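Filmont Lab, Project Report 2: Keeping the Two-Arm Cell Running
November 22, 2022

Our task this semester was to write and test an upkeep routine for the two-arm cell in the Westerberg building. The cell had a log of stops going back to last year, and most of the entries said only "hand fault" or "cable."

We started with the cables. Each arm carries its hand cable on the outside, and the ties had been put on with the wrist straight. When the wrist turned all the way over, the cable pulled at the plug. We re-tied both arms with the wrist at full turn and left a loop under each hand - this took one afternoon.

Next we wrote a zeroing check for the fingers. The hand opens fully, the Orel control software reads each joint, and any finger that is off gets a new zero. We ran the check every 44 cycles. Over 2000 cycles the right thumb needed a new zero twice, and the left hand needed none.

After each zeroing we did a short grip test with household items on the grid cloth. One hand holds an item while the other stays open and clear of it.

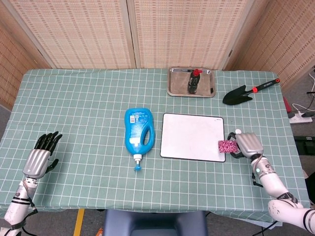

Figure 1. Grip test, right hand holding a small patterned item, left hand open.

The longest run without a stop was 212 cycles. It ended when a bolt in the Rollard table clamp worked loose, so we added the clamp bolts to the weekly list. The spare finger parts are due in December, and the thumb will be swapped then.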